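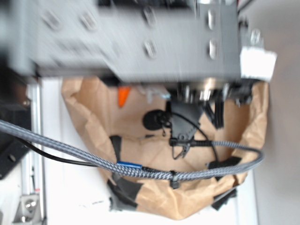

Do I need to sign up before the open day, or can I just show up?

Just show up! The doors at Tanen open at ten and we keep going until four. The only thing with a sign-up sheet is the hands-on session, where you get to drive an arm yourself. The sheet is on the table inside the front door and it fills up fast, so go there first and get your coffee second.

When is it?

Friday, June 1, 2018. We tried one back in March and the parking lot was a sheet of ice, so this time we waited for nicer weather.

Who are you, anyway?

I'm Letay Abera. I run the demo floor at Tanen and I answer the open day mailbox, so if you've written to us, you've already met me. On the day you'll also see Chepkoech Were, who wrote most of the picking software, and Mervyn Furnival, who keeps the arms bolted together. Ask Mervyn about bearings if you have a free half hour.

What will I get to see?

Mostly picking and bagging, because that's what we do all day. An arm reaches down over an open paper bag with a two-finger gripper, and the bag is taped in place so the rim stays open. I know that sounds small. But paper bags are miserable things for a robot — they crumple, they lean, the opening is a different shape every time — and people end up standing at that bench longer than at anything else we've got.

We'll also have the Jusuvik sorting table going in the back room, plus a bench where you can take a gripper apart and (please) put it back together.

Why tape the bag? Isn't that cheating?

I get this one at every single visit, usually from somebody under twelve. It's a fair question! With the bag held still, we can work on one problem at a time, and the reaching part is plenty hard already. Chepkoech has a loose-bag version she may run after lunch if she's in a good mood. It has ideas of its own, so no promises.

What are all the cables for?

Power, signals to the gripper, and data coming back. A cable has to move with the arm without snagging, so you'll see them looped with a lot of slack and tied off here and there. They look messy, and we spend more time on them than you'd believe. Last year our practice arm did 761 runs before a cable got pinched, and I was so proud of that number I wrote it on the whiteboard. It's still up there.

Can my kids come?

Sure, bring them. Kids under eight need a grown-up within arm's reach on the demo floor, and everybody stays behind the yellow line when an arm is moving. Shirley Haworth is doing a build-a-gripper table with cardboard and string, and we've cut 100 kits for it.

How many people are you expecting?

We had 170 last time, ice and all. I'd come before eleven or after two if you don't like a crowd.

Is it loud?

The arms themselves are pretty quiet, more of a whir than anything. The compressor in the back room is the noisy one and it kicks in without warning. I keep foam earplugs at the front desk, so grab a pair if that bothers you.

Can I take pictures or video?

Go ahead, everywhere but the Velard bench. That one belongs to a customer and it'll have a sign on it. Please leave the flash off near the arms, since it can throw off the cameras they use.

Can I buy one of these?

Not from the demo floor, sorry. Liam Mapplebeck handles sales and he'll be around in the afternoon. He can tell you what a setup costs and whether it makes sense for you. If you pack a few dozen bags a day he'll probably tell you to keep doing it by hand. If it's closer to 2,000, he'll want to sit down with you.

Where do I park?

Use the Holroyd lot across the street. Our own lot is for deliveries and for anyone who needs a shorter walk — tell the person at the gate and they'll wave you in. There's a ramp at the side door.

Will there be food?

Coffee, lemonade and donuts. No food past the yellow line, and that includes me.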